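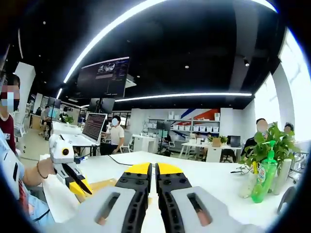
1/ Platetitz, the app where my kid and most of her class post drawings of horses, has introduced a premium tier. It's called Platetitz Plus and it costs 2000 coins a month. Coins are what you get for liking other people's horses. You can also spend them on things for your avatar to wear, and the big seller is a dark beaded bracelet, very close to the one on the wrist at the left of the photo. My daughter's avatar owns three. She has two arms.

2/ What does Plus get you? A gold border, a second profile, and Marty. Marty is a cartoon otter who comments on every drawing within a second of it going up. "Wow, so creative!" says Marty. He said it about a blank page she posted by mistake on Monday.

3/ I checked her account with her permission (cost me a donut). She has 514 hearts on her best horse. 26 of them are from children she could name. I asked who the others were and she said "fans," in the tone of someone who has fans. 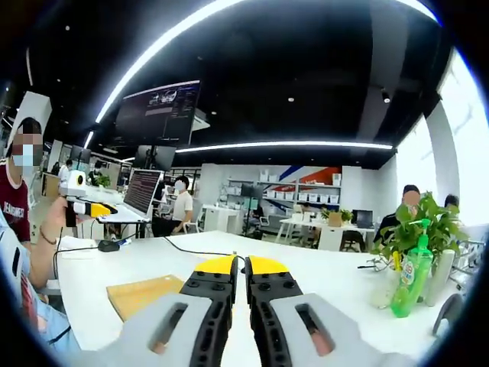
4/ The parent dashboard, since people will ask. It sends me a weekly email with a chart. The chart has no numbers on the side. Last week the line went up and there was a party hat next to it.

5/ I wrote to support to ask whether Marty can be turned off. Got a reply from Aparecida Furtado, a real human, who was very nice and told me that Marty can be "set to quiet." Quiet Marty doesn't comment. He just sends a heart.

6/ So yes, please adjust the figure in post 3. No idea how many of those fans are the otter.

7/ For balance: the moderation is good. I mean it. A boy in her class tried to post his phone number inside a drawing of a castle and it was down before he'd finished telling everyone. Nobody at Brokaveck – the last app we tried – would have caught that before Thanksgiving.

8/ Brokaveck was the one with 44 privacy settings, all of them switched to "friends of friends." I went through them one evening after dinner. Then there was an update in October and I went through them again.
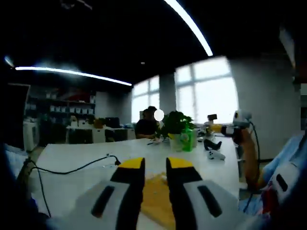
9/ My neighbor Anatole Cordier has four kids and a simpler system. They get one shared tablet, it lives in the kitchen, and the password is a long word in French that he changes when he's annoyed. He says they mostly draw on paper now. He also says they've started drawing on the wall.

10/ Somebody in the replies says to try Clerkgate. I looked. You need a library card and a parent's signature to join, and there are no coins. My daughter asked if there's an otter. I said no. She's thinking about it.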